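I've Been Using Cuvutness to Screen Applicants for a Year. My Review.

When I took over hiring at our company we had 11 open roles and one shared inbox. Resumes came in as PDFs, Word files, photos of PDFs, and in one memorable case a link to a slideshow. I was copying names into a spreadsheet at 11 at night and I was losing people. Good people! So when Ji-hoon Ban, who ran recruiting at my last job, told me she'd moved her whole team over to Cuvutness, I signed up for the trial before we'd finished our call.

Quick summary of what it does: you post a job once, it pushes the ad out to whichever boards you've hooked up, and every applicant lands on one page with their resume, your notes and a status. There's a scheduler for interviews, a set of email templates, and a scorecard that everyone on the panel fills in separately.

The scorecard is the part I'd fight to keep. You can't see anyone else's scores until you've sent in your own, and wow, did that change our debrief meetings. Before, whoever talked first pretty much decided it. Now we open the page together and see that Edem gave somebody a 2 on written communication where I gave a 5, and we have to talk about why (he was right, I'd skimmed the cover letter). 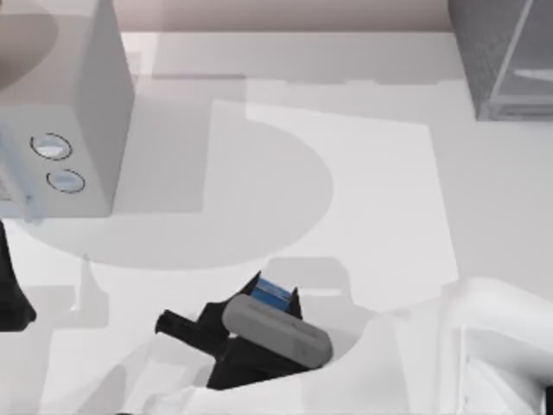 Setup took me most of a morning. Importing our old applicants was the slow bit, 2213 records from the spreadsheet, and the importer choked on any row with two phone numbers in it. I fixed those by hand, grumbling. Support answered in a couple of hours and were nice about it, but the answer was basically "yes, it does that."

The blind review mode hides names, photos and schools for the first pass. I like it a lot, with one complaint: it doesn't touch file names, so if someone uploads a resume with their full name in the title, there it is at the top of the viewer. I've reported this twice. Edem Asamoah, our engineering lead, just turns his head and clicks fast.

Templates are fine. The rejection ones it ships with are pretty chilly, so please rewrite them before you send a single one. Ours now say who read the application and when we expect to hire for that kind of role again, and I've had people write back to say thanks.

Things I don't love: reporting is thin (I wanted time-to-hire by department and had to export it and do it myself), the phone app logs me out constantly, and you pay per seat, so adding a hiring manager for one interview round gets annoying. We have 8 seats and pay $1420 a year, billed in February. For us that's okay. If you hire two people a year, a spreadsheet and some discipline will get you there for free.

I also tried Inbridge for a month. Prettier calendar, much nicer phone app, but the scorecards are visible to everybody from the start and there's no way to switch that off, so that was the end of that.

Four stars from me. I'd give it the fifth if they fixed the file name thing, and I've already renewed.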